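I agreed to do a night dive. I would like it on record that I was asked while eating a sandwich and my defenses were down.

The site is the old Kusow quarry. By day I know it pretty well. There's a ramp, a rope, a sunken rowboat and a great deal of brown. At night I'm told it's the same but you get to choose which bit of brown you look at.

Waltraud Strebel is running it. She has been diving Kusow since before there was a ramp and regards the ramp as a moral failing.

Her email with the plan was two lines long. The first line said max depth 8 meters. The second line said "bring 2 lights, not 1 light and a phone." I have never brought a phone. I'd like to know who did.

So now I own a backup light. I have also charged the main light, checked it, put it in the bag, taken it out of the bag, checked it, and lowered the charge by checking it.

People keep telling me night diving is peaceful. These are the same people who told me cave snorkeling was peaceful, and that one had eels in it.

Light signals, as far as I've got with them: a slow circle means OK. A big side to side sweep means something's wrong. Pointing it straight at your buddy's face means you are new.

Practiced the signals in the hallway with the lights off. The neighbor across the way closed her blinds. Then she opened them again a little.

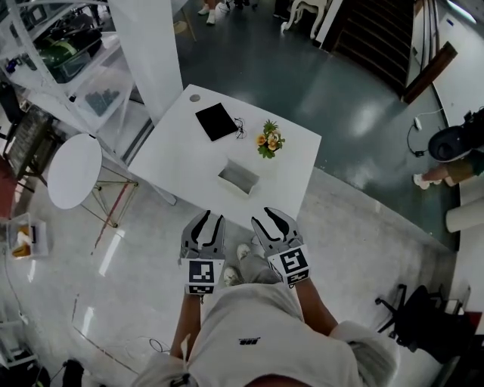 Also spent far too long on the question of where the backup light lives. Left shoulder, everybody says, clipped and bungeed down. I put it on the left shoulder and it kept swinging around and hitting me in the mouth. Shorter bungee. Now it hits me in the chin. Progress.

For anyone asking, the quarry people want you signed in at the Kudside hut before dark, and the hut closes when the man in the hut wants his dinner. Go early. Be nice to him. He has the gate key.

OK, it's Friday, August 16, 2019, I'm in the parking lot, and it is not dark. Nothing on the checklist covered the part where a row of adults in neoprene sits on tailgates waiting for the sun to go away.

Bach is here. Bodach is also here. They are brothers-in-law, they dive as a pair, and the briefing took twice as long as it should have. "Bach, you follow me. No, Bodach, you follow Bach."

Waltraud has inspected my shoulder clip and moved it an inch. I hate how much better it is.

Going in. If this is the last post, the dog likes the chicken one, not the beef one.

Out again! Alive, damp in one sleeve, starving.

First impression: the surface is the awful part. You float there in the black making small talk, with your legs dangling down into wherever legs dangle. Once you drop under and the beam comes on, all of that goes quiet.

And your world is just the beam. I have swum past that rowboat on I don't know how many dives and never noticed the inside of it. Tonight I spent a good while on one plank, because there was a crayfish on it and he was furious.

There are crayfish everywhere, by the way. Where do they go in the daytime? I've been diving in that water all summer thinking it was me and the perch.

At 5 meters Waltraud had us kneel on the platform and hold our lights against our chests. You wait for your eyes, and then you can see your own bubbles going up, a bit silver. I had planned to make a joke here. I don't have one.

My buddy did shine his light directly into my face twice. I signaled OK. He signaled OK. We were neither of us OK, we couldn't see.

The backup light was not needed. It hit me in the chin on the ladder so I'd know it was there.

The man in the hut had waited up with the gate key and charged us each a coffee's worth for the inconvenience. Fair.

Next one is in September. Waltraud says it'll be colder and the visibility will be better. I said I'd think about it. I was holding a sandwich at the time, so I guess I'm going.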